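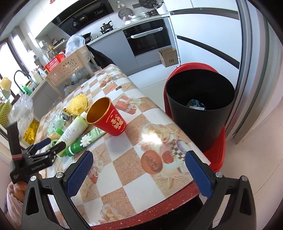

How often should the finger pads be changed?
Change both pads on a gripper every 22 shifts, or sooner if one has lifted at a corner.

Changing the pads
1. Switch the gripper off and open the fingers fully.
2. Peel the old pad from the inner face, working from the tip.
3. Wipe off the glue and wait 8 minutes.
4. Press the new pad down for 9 seconds.
5. Check that the finger screws are snug.

Caution: Do not pry with a blade.

Note: Write the change in the Grindden log.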